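关于我们

大家好,欢迎来到Rumia故事屋!我是这里的创办人,也是每晚赶稿子的那个人(对,网站上的神话故事基本都是我写的,错别字也都算我的)。

先说说是怎么开始的。我小时候家里有一本掉了封面的希腊神话,缺头少尾,偏偏珀尔修斯那一章只剩前半截,他刚拿到飞鞋,后面就没了。我为这半截故事惦记了好多年,后来找到全本,一口气读完,还不过瘾,又去翻北欧的、埃及的、两河流域的,再后来连《山海经》也重新读了一遍。读得多了就想讲给别人听,于是有了Rumia。

现在网站上有280篇故事,都是用大白话重写的,小学高年级的孩子自己就能读。希腊罗马的最多,北欧的其次,中国上古神话这两年才慢慢补起来,精卫、刑天、夸父都有了,大禹那一组还在改(改到第四稿了,鲧的部分怎么写都觉得委屈了他)。每篇后面附一小段“别的说法”,因为神话这东西版本实在太多!就拿美杜莎来说,有的书里她生来就是怪物,有的书里她原本是个美人,我两种都写上,让大家自己挑。

我们还有一个线下的读书会,叫Brikatness,名字是当年几个小读者瞎编的一个“神的名字”,大家喊顺口了就没再改。每次讲一个故事,讲到一半停下来,让孩子们猜后面怎么样。俄耳甫斯回头那一段,每回都有人急得拍桌子。

橱柜和台面的两处近景。
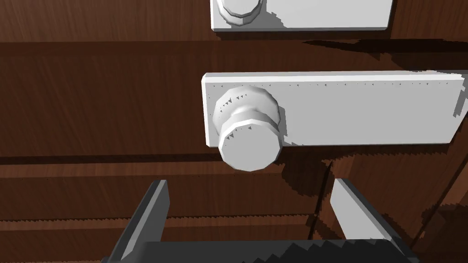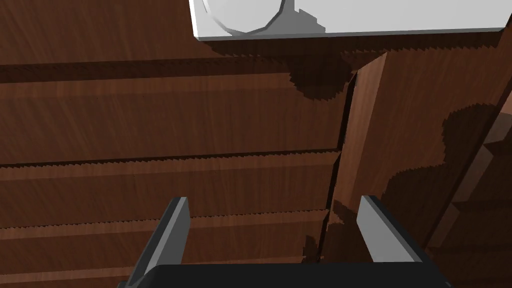
有位读者留言说,她最喜欢的是鲍西丝和费莱蒙那一篇,两位老人把家里仅有的一点吃的端出来招待两个过路人,却不知道来的是宙斯和赫尔墨斯,她给女儿念了好几遍,女儿每次都要问那只鹅后来怎么样了。鹅没事!按奥维德的写法,它跑到两位神那里躲着,神说不许杀它。我后来把这句单独提成了一段,免得再有小朋友担心。

常有人问我们的故事能不能拿去课堂上用。可以的,随便用,注明出自Rumia就好。老师们要是想要成套的材料,可以看看我们的Zepeda系列,一共44课,每课一个故事,配一张人物关系表和几个讨论题。宙斯家的关系表我画了整整一个星期,画完自己都晕。

另外还有一份叫Uvum的小刊,每年11月出一期,专讲创世神话。“Uvum”听着像拉丁文的“蛋”(ovum),是我故意拼错的,毕竟好多民族都说世界是从一个蛋里出来的,盘古也是。每期只印200本,印完就不加印了,想要的朋友请早点写信来。

至于以后嘛,我想把《吉尔伽美什》完整地讲一遍,从恩奇都进城讲到那条偷走仙草的蛇,还想添一点波利尼西亚的故事,毛伊钓起岛屿那段我馋了很久了。如果您发现哪篇里神的名字译得前后不一样,也请告诉我,我改!来信走网站底部的信箱就行,我回信慢一点,但每封都会看。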